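Projects > Cable Sorting > Gallery

Search this site Enter keyword Go

Cable Sorting at Plikmont: Gallery

On this page we show the work of the Pandetti group on the cable task. The work is done in the big room at Plikmont, where we share the floor with the other groups, and it started in February. We are collecting examples from which a robot should learn to take coiled cables from a table and put them in a plastic container. One example is one complete attempt, from the first movement of the arm until the arm is back at its starting place. Until April 15, 2025 we have collected 1107 examples, and the plan is to have 3000 before we train the larger model.

Why cables? Our partner Pretutgate receives many used devices, and each device comes with a cable that must be sorted by hand. A cable is also a good teacher for a robot, because it does not keep its shape. A box is the same box after you lift it. A coil can open, one loop can stay behind on the table, or the plug can pull the whole coil to one side. In our earlier tasks we used cups and blocks, and for these 900 examples were enough. With the cables we saw quickly that the same number would not bring us far.

At the table

The robot has two arms and there is one gripper on each arm. During an example the operator moves the arms, and the system, which we named Tang, saves the position of the joints, the opening of the grippers and the camera pictures. Another person takes care of the table. This person lays the coils down, changes their places between examples and winds again the coils that became loose. It sounds like the easier job, but after one hour most people ask to exchange.

We do not wind the coils too nicely. In the first days all of us made very tidy coils, closed with a tie, and the model learned to pick up only tidy coils. Now the rule is to wind by hand, without measuring, and to accept what comes out. Also the direction of the plug should change every time. A plug which always points to the same corner is something the model will remember, and later it will be lost when the plug is on the other side.
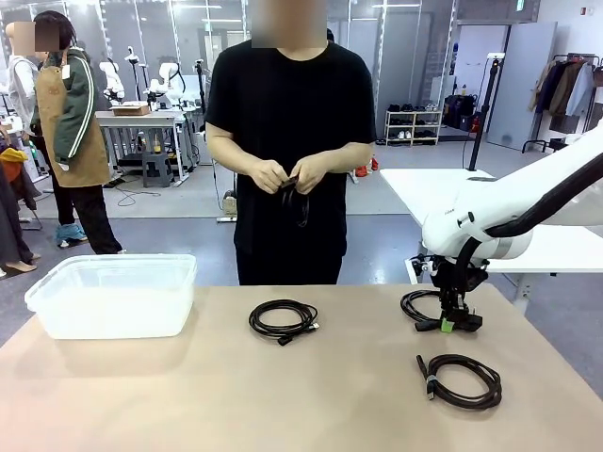
Three coils on the table, one of them in the right gripper, and one more bundle in the hands of our colleague.

The moment of closing the gripper is the most difficult part of the example. If the fingers close too high, they catch one loop only and the rest hangs down. If they go too low, they push against the table and the arm stops for safety. The operators were told to go down slowly, to touch the table lightly and to close after that. We keep also the examples where the first try fails and the second one is good, if the operator corrects the mistake calmly. From these the model can learn what to do when something goes wrong. Examples with long waiting or with a hand in the way of the arm are deleted.

The container

For the container we chose a plastic one that lets the light through. For a camera this kind of wall is hard to see, and our first model placed several cables just next to it. We discussed to put colored tape on the rim, and the tape would surely help. But the containers at Pretutgate have no tape, so we decided to leave ours as it is and to collect more examples.

A cable counts as placed when all of it is inside, including the plug. If one end hangs over the rim, the operator may push it in with the gripper - this part is difficult and takes patience - or may end the example and mark it as partly done. Marking is done right after the example, when the memory is fresh. We tried to do it in the evening from the recordings, and we had many disagreements.

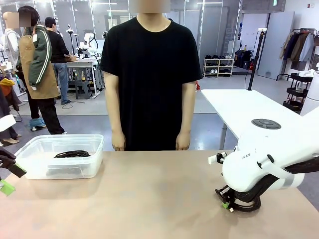 One coiled cable in the container. The green part of the left gripper is just visible beside it.

The person who takes care of the table stands on the opposite side from the robot and stays in place while the arm is moving. We ask for calm hands during the recording. When a reset is needed, the operator says it aloud and waits for the answer before anybody reaches over the table. The words are always the same, "table free" and "table yours", also when both people know each other for years.

What comes next

Until now we use black cables mostly. In the next part we want to add white ones and flat ones, and also short adapters, which do not make a coil at all. Later we will repeat 2 of the early sessions with a different height of the table, to see how much the model depends on it.

If you work on a similar task and would like to compare the marking rules, please write to us. The rules are one page long and we are glad to share them.

Contact | Copyright 2025 Pandetti | Back to top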